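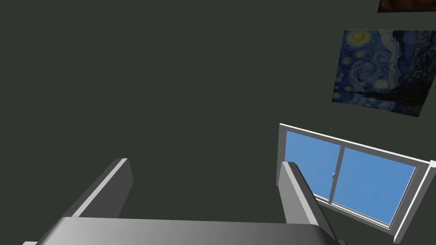 Pravulen 开放日,速记一篇。车上敲的,顺序乱,先发。

早上坐头班车到 Isham,出站下雨,没带伞。从车站走过去二十来分钟,路牌有,但是字小,工业区里两个岔口长得一模一样,我走错一个,多绕一圈。门口登记,发胸牌,发咖啡券,咖啡券只能换一杯,第二杯要自己掏钱。记一下,下次来的人自带杯子。

今天看的东西叫 Osemum。Pravulen 卖的机械臂抓取仿真服务,浏览器里能开,也能装在自己机器上。我去之前只读过他们的说明页,写得含糊,“一站式”三个字出现太多次,看完还是不知道买到手的是什么。所以跑一趟。

买到手的是这些:一个房间场景,一条臂,一个平行夹爪,一个腕部相机视角,加一套改场景、录轨迹、导出数据的工具。场景可以换,换场景要钱,后面说。

演示在 Bárány 厅。厅不大,椅子摆得密,空调开得太足。4 台机器,排队上手,每人一小段时间,到点了工作人员会过来站在你背后,不说话,就站着。我排了两次,第一次在左边那台,键盘方向键有一个不灵,第二次换了手柄,好多了。

先说上手感觉。

腕部视角是主要卖点,他们讲了又讲。手掌和两根手指一直在画面底部,你动,世界动,手不动。用惯第三人称的人头几分钟会晕,我旁边那位直接把椅子往后挪。我还好,但是转腕转到斜着的时候,墙、窗、画全斜过来,脑子要重新想一下哪边是上。夹爪张开时两指之间的空档看得很清楚,这一点给分。有些同类工具的手指画得太粗,物体一靠近就被挡死,根本没法对准。

墙上挂了一幅《星空》。问讲解的人为什么放这个,答:认方向用。角上有月亮,右边有柏树,歪成什么样一眼能认出来,做视觉定位的人也喜欢纹理多的东西。窗外是纯蓝的天,云也没有,楼也没有。我觉得有点偷懒。他们说可以贴自己的背景图,文档第二章有,我回去试。

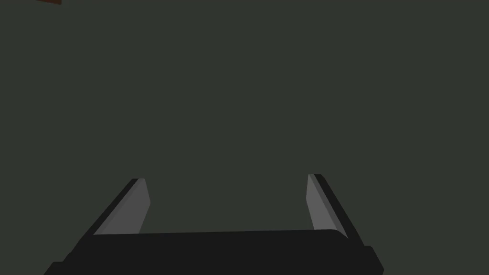

文/Boglárka Mészáros 2023年8月30日 发自 Isham
栏目:跑现场

接着写。换了一班车,这班有桌板。

贴近墙的时候有个问题值得单独讲。背景几乎一整块深色,没纹理,没参照,只剩一对灰色指垫在黑色机身上特别显眼。操作员在这种时候完全不知道自己离墙多远。我推杆往前,画面基本没变化,再推,还是没变化,心里发毛。讲解的人说这是故意留的“难视角”,给训练策略用,让模型学会不依赖背景。对训练也许有道理,对人来说很难受。我建议加一个距离读数,哪怕就一个小数字放角落。他记在手机上了,记没记进去不知道。

深度通道有,默认关着。打开以后是八位灰度,最远的地方是 255,再远也是 255,分不出来。要更细的得导浮点,文件马上大很多。这件事说明页没写,我是在设置里翻到的。做深度的同行注意一下,别默认导出就拿去跑,跑完才发现远处全是一个值。

碰撞。手指碰硬的东西,手感(说是手感,就是画面反应)还算干净,不抖。掌部的碰撞体比看上去的大一圈,我拿指根去蹭东西,明明还有缝,就停住了。问了,说是为了稳定做了简化,可以在配置文件里改成精细碰撞,帧率会掉。掉多少没肯说。我追问两遍,第二遍换了个人来答,还是没说。

夹持力。三档预设加自定义。预设的“轻”对薄片类物体偏重,容易挤飞,我夹了一次就飞了一次,样本太少不作数。自定义里单位写的是牛,旁边括号又写了个百分比,两个数对不上,界面应该改。

光照是平的,影子很淡,有些角度我找不到影子。做展示够用,做域随机化得自己加灯。灯光面板倒是做得不错,色温强度方向都有滑块,还能锁住一项只随机其它几项,这个功能我想要很久了。

录制和回放。录制一键开始,红点在右上,明显。停了以后自动存,文件名是一长串时间戳,不能预先设前缀,批量录的人会疯。回放可以逐帧,可以倒着放,可以在任意一帧切换到另一个相机重新渲染,这个是真好用。以前我们要换视角得整段重录。光这一条就值得我来一趟。

价格。单席位每月 667 欧,不含税,不含自建场景的托管。年付有折扣,折扣多少要填表,填表就要留电话。我没填。场景包另卖,最大的一包 300 个变体,就是同一间屋子换桌子、换挂件、换墙色、换物品摆法。我问是不是只换颜色凑数,他们现场随机抽了几个给看,布局确实有变,但是挂画老是那几幅,看多了眼熟。

学校有学校价。现场没公布,发邮件问。试用期有,要绑卡,到期前会不会提醒,台上台下两个人说法不一样,一个说会,一个说“应该会”。绑卡前自己设个闹钟吧。

中间吃饭。三明治,冷的,素的先没了。下午场人少一点,机器不怎么排队了,早知道下午来。

下午主要看桌面任务。木头桌面,木纹做得细,斜着看也不糊。桌子后面深色的面上有木头挂钩,任务库里对应“挂取”一类。还有细木杆,夹这种细长东西很考验对准,我前两次都夹空,第三次对上了,往上提的时候又滑掉一头。小物件也有,紫色的、深蓝的圆的那种,摆在桌子边角,从腕部看常常被手指挡掉一半。挡就挡,现实里也这样。讲解的人说遮挡率能在导出报告里查到,每一帧每个物体都有一个数。报告是表格,列名全是缩写,没有对照表。我拍了照回来慢慢猜。

任务脚本。用他们自己的一种配置格式,长得像大家都用的那种,但缩进规则不一样,我复制自己的过去就报错,报错信息只有行号。好在编辑器里能自动补全。写一个“把甲放到乙旁边”的任务,从空白到能跑,我花的时间比预想短。“旁边”怎么算,要自己给距离阈值,不给就用默认值,默认值偏松,放得挺远它也判成功。一定要改。

成功判定这块我多说两句。看演示的时候台上成功率很漂亮,我自己上手以后觉得判定太宽。同一个动作,阈值收紧就过不了。买之前拿自己的任务去跑,别看他们的曲线。他们给的那张曲线图纵轴也没从零开始,唉。
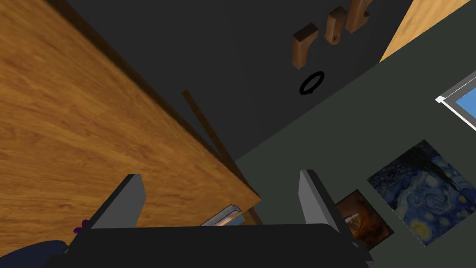
后排有人举手,说他们组试用过一阵,场景加载倒快,麻烦的是导出来的相机外参,跟自家真机那边坐标轴方向对不上,转来转去浪费一个下午,问能不能在导出的时候选坐标约定。台上答下一版会有。那人又说,二月的时候你们也是这么回答的。全场笑,台上也笑,然后翻到下一页幻灯。

我散场以后去找那位聊了几句,没问名字。他的意见是:工具底子不错,文档拖后腿,客服回信快但经常回的是别的问题。他们组最后还是续了,理由是换视角重新渲染这一项别处没有。他还提醒我注意版本,升级以后旧录像能打开,但是旧任务脚本要过一遍转换器,转换器会把注释全吃掉。有注释习惯的先备份。

坐标的事我自己也去试了。工具里看见的轴和导出文件里的轴确实不是一套,文件头里有一行小字写了约定,不看就踩坑。我是被提醒了才看的,不提醒肯定也踩。

本地部署。要显卡,要 Linux,Windows 版写着“预览”,现场没有装 Windows 的机器,所以没法说。安装包可以离线装,许可证校验可以离线一段时间,多久看合同。对有内网要求的厂子,这一条得先问清楚。数据归谁,我问了:浏览器版录的数据存在他们那边的服务器,归用户,随时能删,删完多久真正清掉,答“按政策”。政策在哪,答网站底部。网站底部我在手机上点了,打不开,可能是现场网络太差。网络确实差,几台机器一起加载场景的时候画面卡成一格一格。

跟真机的差距。这个问题每场都有人问,每场答得都差不多:要自己标定,要自己调摩擦,他们提供模板。模板有几种常见夹爪的,我们用的那种没有。可以付费定制,周期“视情况”。我个人看法,拿它做数据预热、做遥操作员培训、做脚本调试都行,指望在里面练完直接上产线,别想。他们自己的人私下也没这么吹,这点倒是挺实在。

遥操作员培训这条我多想了一下。新人上真机之前先在腕部视角里晕几个钟头,比在真机上撞桌子便宜。Osemum 里有个练习模式,撞了会记一笔,练完出一张单子,碰撞、掉落、超时分开列。单子可以按人导出。界面字太小,投到大屏上后排看不见。练习难度是手动调的,没有自动升难度,说在做。

手柄支持的型号列表贴在墙上,我忘拍了。键盘能用但别用。空间鼠标支持,现场有一只,在最里面那台,抢的人多,我没轮上。VR 头显不支持,有人问了,答没有计划。

还有几个零碎:

撤销只能撤一步。摆场景的时候很烦。
中文界面有,翻译半生不熟,“夹爪”有的地方写“抓手”,有的地方写“握把”,我切回英文用了。
快捷键表在帮助菜单第三层,打印一张贴旁边吧。
物体库搜索不认复数。
夜间模式把按钮文字也变暗了,看不清。
退出不提示保存,录制以经自动存,场景改动没有!我丢了一个摆了半天的桌面。

最后那条当场报了,他们的人说知道,下一版修。又是下一版。

值不值得买?小团队,没有人专门维护仿真的,我会建议先试用,拿一个自己最烦的任务进去跑通,跑不通就别绑第二个月。自己有人会搭仿真的团队,主要看回放重渲染那块你用不用得上。用得上,667 一个月不算贵。用不上,贵。场景包先别买最大的。

学校的,等学校价出来在说。

路上信息:回程车傍晚以后变稀,我差点没赶上,开放日散场时间和车刚好错开,留够走路的时间。厂区门口没有吃的,车站里有一家面包房,关得早。停车场开车来的人说够用。胸牌要还,不还会发邮件催,我已经收到了,因为它现在就在我包里。明天寄。

手上还有一个试用码,现场发的,先自己跑两个星期。要测的已经列了:浮点深度导出的文件大小,精细碰撞开了以后掉多少帧,转换器吃注释是不是每次都吃,还有夹细杆那个任务把阈值收紧以后的结果。有数了补在这篇后面,不另开。大家有想让我顺手测的,留言写清楚用哪个场景、哪种夹爪,太笼统的我测不了。

联系编辑部 | 投稿 | 版权所有,转载请注明出处 | 返回顶部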